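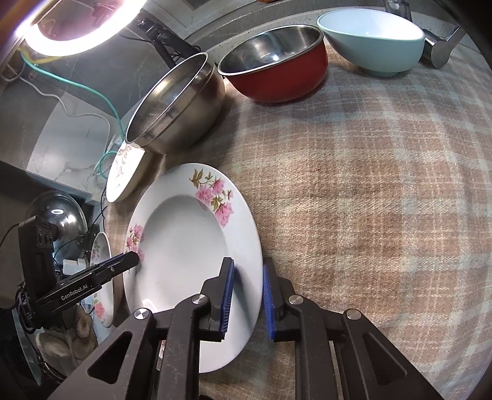
Triddale, July 8, 2022

Spent today on the grasp labeling tool instead of the planner. Thread on what changed in Hostik.

The old labeler called a grasp closed when the jaw width stopped changing. Fine for boxes. On a plate rim, one pad can touch well before the other, and the width keeps creeping while the plate shifts.

So the new rule looks at jaw width and rim pose together. Both have to hold steady for 3 frames before we write a "closed" label. It lives in the config as settle_frames if you want to change it.

I reran it on the Drevville dishes set. 2468 segments in, 1534 kept with no manual edits. The rest go to a review queue – mostly rims where the pose estimate jumps.

Glossy glaze is still the hard part for perception. A bright reflection in the well gets picked up as an edge, and the fitted ellipse slides toward it. Floral prints on the rim help a little, as they give the tracker some texture.

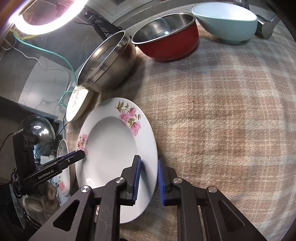 Fingers on either side of the rim, pads facing in.

The other open problem is the left/right stream offset. With two grippers near one plate, a small clock error puts the handoff label on the wrong side. Kan now aligns both streams before segmentation – it used to do that after.

Next up is the review queue viewer. It loads slowly and the scrub bar skips. If you're on the old label format, the converter is in the tools folder. Run it before you update.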